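Can a county sheriff keep working while an outside agency investigates him?

Asked by Rirkura, September 11, 2026

Our sheriff has been under investigation by the state since last November over how seized cash was logged. The county board voted to ask him to go on leave. He said no, and he still comes to work and signs off on overtime. His chief deputy was the one who made the complaint, and she was moved to running the jail laundry contract. I have read the board minutes twice and don't understand who has the power to do anything. Can the board suspend him? Can he move the deputy like that? 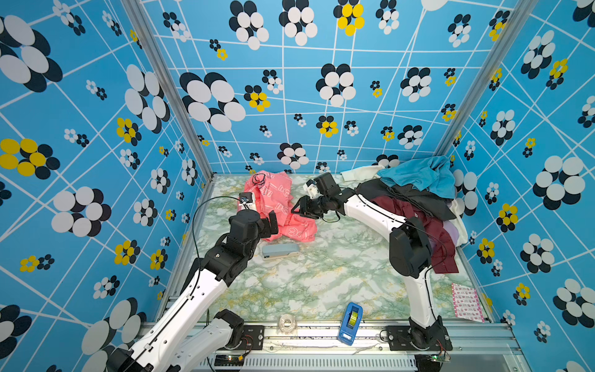

Answers to this post

Chukwuemeka Lawal

It depends on your state, but in most places a sheriff is elected, so the county board is not his boss. The board controls the budget. A vote asking him to take leave is a request, and he can refuse it.

Removal usually goes one of these ways:

The governor suspends or removes him, if your state law allows it. Some states require a formal charge first.

A court removes him after a petition. In my state the petition has to be filed by the county attorney or signed by a set number of voters. Ours needed 2000 signatures and the group handed in 374 too few.

A recall election, where the state has one for county offices.

He is convicted of a felony or loses his peace officer license.

An open investigation by itself normally does not take away his powers. Ask the county clerk which chapter of the state code covers removal of county officers, and read that before you read any more minutes.

The deputy is a separate matter. Many states have a whistleblower law for public employees, and a transfer to a worse job soon after a complaint can count as retaliation. The deadline to file can be short. Where I live it is 62 days from the transfer, and yours may be different. She needs an employment lawyer, and she has to file it herself. The board can't do it for her.

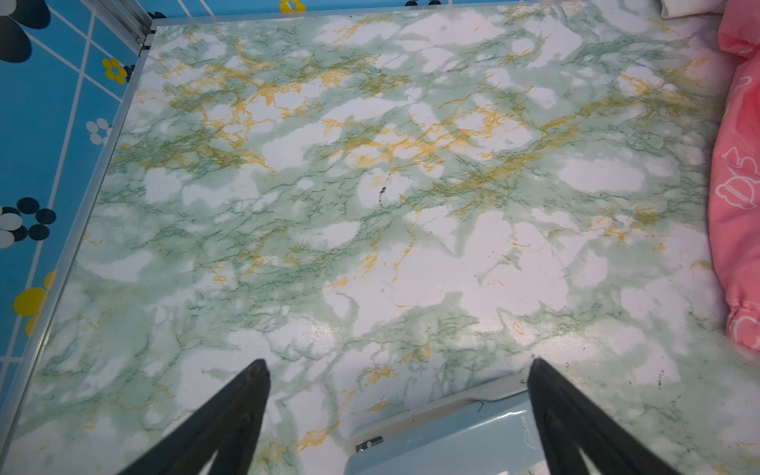

Skodevel

Agree on the removal part, but the board is not as helpless as that makes it sound. Ours could not touch the sheriff either. They ordered an outside audit of the evidence room and moved his overtime account under the county administrator. It took one meeting and passed without a fight. Look up whether your board can audit an elected office. Most can if county money is involved.

Also, file a records request for the cash logs. You may be told they are exempt because of the investigation, but the exemption often covers only part of the file and they have to give you the rest. I paid some 200 dollars in copy fees for mine. Ask for electronic copies if your law lets you.

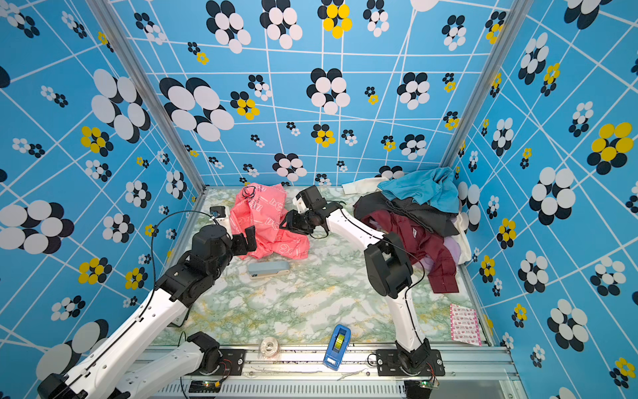 Photo: Zivari

Edwards

He should just resign. Same thing happened in the next county over and it dragged on until the election.

Reply from Rirkura

Thanks. The clerk gave me the chapter number and it is the petition kind, filed by the county attorney. I will ask about the audit at the next meeting. I passed the part about the deadline on to the deputy.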